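The Lunch You Were Going to Save With

Packing lunch is supposed to be the easy one. Every list of ways to spend less has it near the top, usually one line below coffee, and every September the stores put out a wall of bags and boxes to help. I have been reading those lists for years and I still can't make the math come out the way they do.
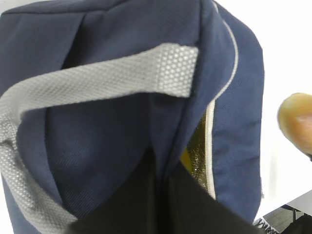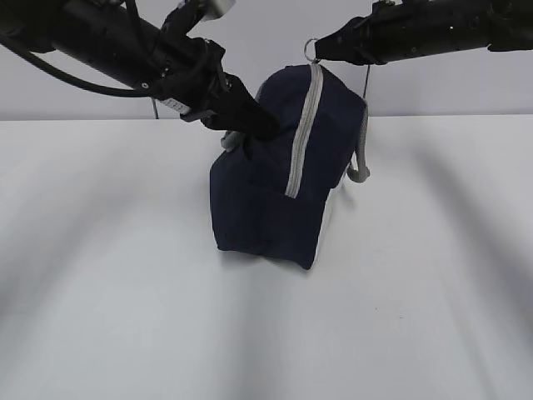
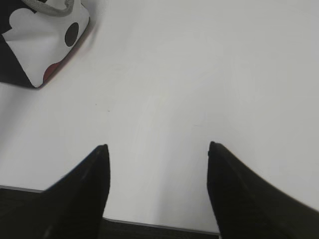 In the first picture, a navy fabric bag with a light gray carrying handle.

The number that set me off this time came from Werska, a budgeting app that sends its users a cheerful message once a week whether they want it or not. Pack your lunch, mine said, and you could save $164 a month. It had a small green arrow next to it. I tapped the arrow, hoping for some arithmetic, and got an offer to upgrade my plan.

So I went looking for the arithmetic myself. It is in the help pages, if you scroll. Werska starts with a person who buys lunch every single working day. It prices that lunch as a sandwich, a side and a bottled drink. Then it prices the home version as bread, filling and a piece of fruit, with tap water, and subtracts one from the other.

I don't know anyone who eats like either of those people. Most of the office workers I asked in Gralta, where I live, buy lunch on some days and scrape together leftovers on others, and on bad days have crackers at their desks. Very few get the drink. The comparison also puts a full restaurant meal up against a fairly sad sandwich, and people who pack the sad sandwich tend to be hungry again by the middle of the afternoon. The vending machine does not appear anywhere in the help pages.

Then there's the food that never gets eaten. A bag of salad greens costs next to nothing per serving if you finish the bag. I kept a record of mine for 9 weeks, writing down what I bought for lunches and what I threw out, and the greens hardly ever made it to the end. Neither did the hummus. Bread did better because I could freeze it. I won't pretend one kitchen in Gralta settles anything, but a calculation that assumes no waste at all has never met a refrigerator drawer.

The gear is another matter. A person could carry lunch in a grocery sack, and many do. The lunch section of any big store would like to talk you out of it. Veser, whose boxes seem to be everywhere this year, sells a starter set with a bag, two ice packs, a stack of containers and a little bottle for dressing. I have owned it. The lid of the dressing bottle went missing almost at once, and the small containers turned out to be the wrong size for anything I cook. The company says on the sleeve that the set "pays for itself." It doesn't say when, or with what.

I'll give the insulated bag some credit. If you carry chicken or yogurt and your workplace has no fridge, you need something to keep it cold, and a soft bag with an ice pack is a sensible way to do it. It folds. It wipes down, more or less. What I doubt is the jump from there to the idea that a better bag makes a person pack lunch more often. The hall closet at my house has three of them in it. All were bought in a hopeful mood, and I can tell you that the third did not improve on the record of the first.

What about the other side, the people selling lunch? They have their own tidy story, and I don't buy that one either. Magbanua, the sandwich counter chain with a branch near the Gralta bus station, has a poster in its window claiming its lunch deal is "cheaper than homemade." The fine print explains that this counts your time. It counts it generously, too, as though making a sandwich at ten at night takes you away from paid work. For nearly everybody it takes you away from the couch. And the poster leaves out the time spent walking over there and standing in line, which on a rainy day can eat up most of the break.

Between the app and the poster, a reasonable person would conclude that packed lunch is either a small fortune or a loss. My own record came out well short of both. I did spend less in the weeks when I packed. The gap was real, and it was also much smaller than the green arrow said. Some weeks it was swallowed by one takeout dinner, ordered on a night when I had already cooked tomorrow's lunch and couldn't face cooking again. That's a cost of packing lunch, I think, though I've never seen it listed as one.

Who does well out of it? As far as I can tell from asking, people who already cook large dinners and don't mind eating the same thing twice. A pot of beans or a tray of pasta leaves something over, and the something costs very little. They don't plan their lunches on Sunday and line them up in matching boxes. Several of them looked puzzled when I asked about a system. One carries soup in an old jam jar inside a sock.

People who do poorly are the ones the advice is aimed at: tired, living alone, with a small kitchen and a long trip to work. For them, lunch out may be the one hot meal of the day or the only half hour away from a screen. Telling them it's a leak in their budget seems to me a poor use of an app, especially one that charges a monthly fee.

I canceled Werska on 4th July. It sent one more message, asking what I planned to do with my savings. I had pasta left over, so I took that to work on Monday, in a yogurt tub.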